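Teach the Arm Slowly, and Keep the Bad Tries

Most of the arguments I hear about teaching robots are about hardware. People want to know which controller is best, whether a leader arm beats a headset, whether you can get by with a 3D mouse. I have used all of them and I have opinions, but I think the argument starts in the wrong place. The bigger question is who is doing the showing, and what that person has been told to do.

I run demonstrations for a small group in Stullotstead. We teach arms to do kitchen jobs, mostly putting things away and getting them out again. A person drives the arm through the task, the computer records every joint position, and later a policy is trained on the recordings. Some of this we do on a real arm by grabbing it and moving it. More of it we do by remote control in simulation, where a dropped carrot costs nothing and the kitchen can be put back with one key.

Our set for the refrigerator tasks stands at 2168 demonstrations. I recorded a good share of them myself. My view, after all that, is that we spent the first half of the project recording the wrong thing.

What we recorded was skill. We had two operators who were very good, and we let them do nearly all the work because their numbers looked nice. They got the arm into the fridge, down to the shelf and out again in one smooth sweep. They never hesitated and never touched the door. When one of them fumbled, he deleted the take and did it over. We thought we were building a clean set.

The policy we trained on that set was smooth too, right up to the moment it was a little off. Then it had nothing to go on. If the gripper came in slightly high over a shelf, it closed on air, lifted, and carried the air to the goal with complete confidence. No one had ever shown it what to do when you miss, because we had thrown all of that away. 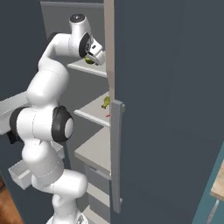
A refrigerator is a good place to learn this lesson. It is a tight box with shelves at several heights and a door that stands in the way on one side. The elbow has to go somewhere while the hand is inside, and a person driving by remote control tends to watch the hand and forget the elbow. The best operators solve it by habit. They set the elbow early and never think about it again, so the recordings contain the answer but none of the reasoning, and no examples of getting out of a bad position.

Kalevi Hirvonen pushed us to change. He came over from Dellitz, where he had spent years teaching paint arms by hand, back when you led the arm through the job once and it repeated exactly that forever. You might expect someone with that history to want perfect takes. He wanted the opposite. On a paint line the part is always in the same place, he said, so one good pass is enough. In a kitchen it never is, and a good pass only teaches you that one morning.

So we made 3 rules. Failed grasps stay in if the operator recovers. Operators start some takes with the arm already in an awkward pose. And new people drive from their first day, with their takes marked so we can weigh them differently in training.

The last rule got the most pushback, and some of it was fair. Beginners do things you would never want copied. They stop in midair to think, and a policy will happily learn to stop in midair. They take strange paths. We do cut long pauses now, and we toss takes where the arm leans hard on a shelf. I don't claim that every bad take is worth keeping. A take that ends in failure, with no attempt to fix it, mostly teaches failure.

There is also the cost. Slow takes mean fewer takes per hour, and anyone paying for operator time will notice. Two years ago I would have made that complaint myself. Groups that pay by the take, as Norkine did when I worked there, get what they pay for: fast, nearly identical runs by people who have every reason to hide a mistake.

I would pay by the hour. I would sit the operator down with the person who trains the policy, so they hear which situations it handles badly and can go record those. And I would stop calling the job data entry. Someone who shows an arm how to back out of a crowded shelf is teaching, and the pay and the schedule ought to reflect it.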